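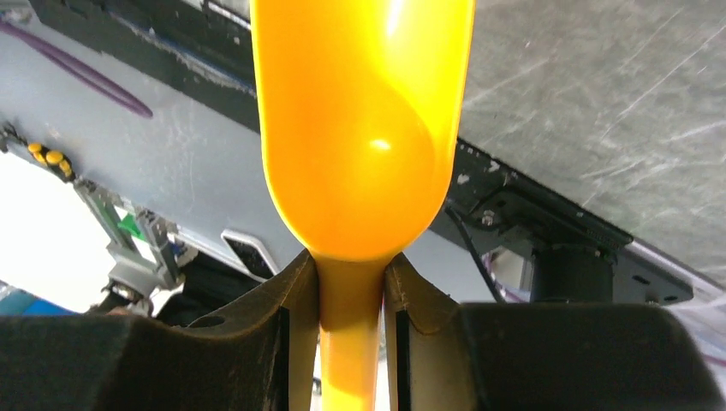 Housewares and Small Goods
Unit 3: Molded Plastic Articles
Course handout, Tennant Hall, Room 193
Instructor: Renato Policarpio
Laboratory sessions: Nima Sharifi

Scope of the unit

This unit covers small household and play articles made of molded plastic whose form joins a wide, rounded body to a narrow neck or stem. Students will learn to describe such articles in writing, to examine their surfaces, and to store them between sessions. The unit assumes that the reading on wall thickness from Unit 2 has been completed.

Terms

Body: the widest portion of the article.
Neck: the narrow portion, cylindrical or nearly so, that continues from the body.
Taper: the transition between the two. A taper may be gradual or sharp, and the written record must state which.
Highlight: a reflection of the room lighting on a glossy surface. It is not a color of the article and is not recorded as one.

Describing color

Saturated colors, orange and yellow in particular, are frequently misreported. On a curved glossy surface the edges may read as deep orange while the middle reads as yellow. Students should turn the article under even light before deciding whether one color or two are present. The record uses the terms on the Nirero color sheet, and trade names for colors are not accepted.

Handling

Articles are held by the neck and kept upright during examination. The body should be left untouched until the surface notes are finished. Gloves are provided in the drawer below the sink. Scratched work surfaces must be covered with a felt sheet before any article is laid down.

Storage

Each article is returned to its numbered compartment in the Trota cabinet. Articles with a long neck are stored on their side with the neck toward the back. Boxes may not be stacked on the top shelf.

Assignment

Submit a written description of one article, not to exceed 397 words, with a side-view drawing in pencil. Measurements are given in millimeters. The drawing carries 19 points of the unit grade.

Revised 2024-07-03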